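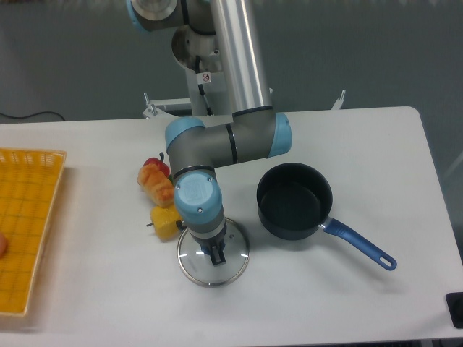
*Figure 1. Kitchen cell, lid and saucepan task. Gripper over the glass lid.*

**Progress report to the Domański fund**
Household Handling Project, Zivutcombe site
February 8, 2019

## Purpose of this report

The grant asks whether an arm of the kind already sold to small factories can do ordinary kitchen chores without a person standing by. This report covers the second stage of work. The first stage, on folding and stacking, was reported in August and is not repeated.

## Work done

The kitchen cell at Zivutcombe is now in regular use. The chore set agreed with the fund has seven tasks. Two are treated as finished, three are in progress, and two have not been started.

Finished:

- moving single food items from the table to a basket
- moving a saucepan by its handle to a set position

In progress:

- lifting a lid and placing it on a pan
- clearing a table with mixed items on it
- putting food into a pan and covering it

Not started:

- wiping a surface
- loading a dish rack

"Finished" means the task runs from start to end on the table layouts in the test plan, with no hand on the arm and no restart. It does not mean the task would run in a kitchen the system has not seen.

## Lid handling

Most of the labour in this period went into the lid. A clear glass lid on a white table gives the vision software very little to work with. The rim is found well under side lighting and poorly under the ceiling lights alone. The knob is the better target, but the gripper hides it during the last part of the approach, so the final descent is made on the stored position.

Lifting is now dependable. Placing is not. The usual fault is a lid that lands with one side on the rim of the pan and the other inside it. A person would feel this and nudge the lid across. Our program, called Indo, releases and reports success. A check on wrist force before release has been written but not yet tested on the full task.

## Food items

Peppers and a bread roll are used in the current layouts. Picking them up is routine. Setting them down close to other objects is slower, and the program still refuses some grasps that are safe when an item lies near the lid. We have left the clearance setting where it is until the lid work is done.

## Comparison with shop-floor work

The Otisholm packing trial used the same control software with parts in fixed trays. It needed far less tuning. Our view is that sorting and tray work of that sort is ready for a small shop with a trained operator nearby. Kitchen chores are not ready for unattended use, and we do not expect the present grant to change that.

## Next period

1. Test the force check on lid placement.
2. Repeat the lid task with the pan turned so that the handle faces the arm.
3. Begin surface wiping, dry cloth only.

Spending on equipment is within budget. Labour is ahead of plan on account of the lid work, and we ask the fund's approval to move the unspent travel amount to cover it.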